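June 15, 2022

Up before the alarm again. Coffee, two slices of toast, then downstairs to deal with the back room, which I have been putting off since the Vakirton delivery. Temperature inside was already climbing and the window only opens on the tilt, so I propped the door with the paint tin and got on with it.

First job was the shelving. The lower shelf had a slight rock to it, front left foot to rear right, the usual diagonal. Slackened all four bolts on the bottom tier, pushed the uprights square against the wall, retightened in a cross pattern. Rock gone. I did not bother with the upper tiers. The slotted rails give you plenty of positions but the steps are coarse, and whichever one I pick is either a finger too low for the archive boxes or wastes the space above them. Left it at the lower setting.

Second job, the invoices. Drastwood 807 was filed behind Drastwood 1037, and both were in the Gazi folder. I know exactly how this happened, which is that I filed them standing up with a sandwich in the other hand. Moved them. The Gazi folder is now thin enough that it could be merged with Eren, but the two bill on different terms and I would regret it by the end of the quarter. Kept separate.

Jozef Hendriks rang while I was at it. He wants the carton of fittings back by the end of June and asked if I had checked the quantity. The packing slip says 200. I told him I would weigh the lot and divide, he said that was not the same thing as checking, and I said it was near enough for self-tapping screws. We left it there. He also asked after my knee. Knee is fine on the flat, poor on stairs, and I told him so.

After lunch, the floor. My rule is to clear all loose litter by hand before any broom comes out, as a broom only drives paper under the furniture and then you are on your stomach with a ruler. Grabber for preference, on account of the knee. The jaws on ours are small and grip well on anything crumpled: wrappers, wads of paper, a face mask. They are poor on anything flat. A round lid lying flush on the floor cannot be picked up with them directly. The method is to press down on one edge, slide it until it meets a wall or a box, and let it ride up. Cans are somewhere between. A crushed can is easier than a whole one, provided you take it across the narrow part.

Bag notes, for my own reference. The thin blue liners are a size too large for the blue bin, so there is a lot of slack over the rim. If the slack is left hanging it creeps inward as weight goes in, and the whole bag ends up at the bottom with the rubbish on top of it. Two cures. Either knot the spare at the back, or hold the rim while loading and let it out a little at a time. I have tried a rubber band and it perished within a month. Should order the next size down, but the cupboard holds most of a box of these and I will use them up first.

Cardboard goes separately. The big carton is worth keeping until the fittings go back, laid on its side so I can use it as a cubby in the meantime. It holds its shape better that way than standing up with the flaps open. Smaller cartons get slit at the tape and flattened. Changed the knife blade, which was long overdue. The old one was tearing the corrugation and leaving crumbs everywhere, more work than it saved.

The floor itself wants a damp mop only, well wrung. The seams are thin but they will take in water if you let it stand, and there is one by the door that has lifted slightly at the corner. Pressed it down with my heel and it stayed for as long as I was looking at it. Wrote "seam, door side" on the list under "tap washer" and "fuse, landing."

Did the meter reading on the way back up. Last three digits were smudged behind the glass and I had to go back for the flashlight. Supper was the rest of the lentils with an egg on top. Read for an hour, the chapter on lime mortar, and did not agree with his figures for curing time. Tomorrow: weigh the screws, ring Eren about the 4000 labels, and find out whether they come on rolls or in sheets before I clear a shelf for them. If sheets, they go on the lower tier, flat. If rolls, they can hang on the rod behind the door and the shelf stays free for Jozef's things.

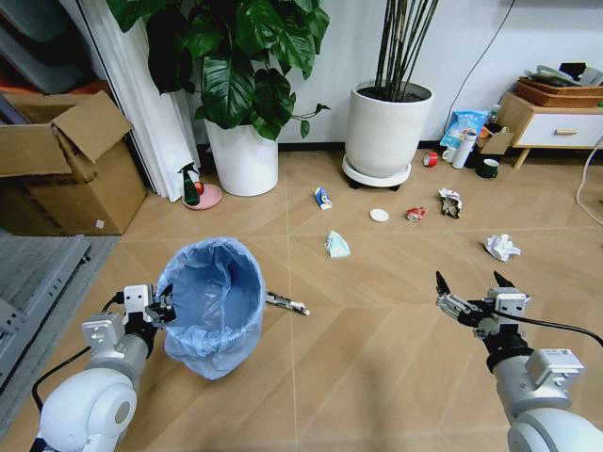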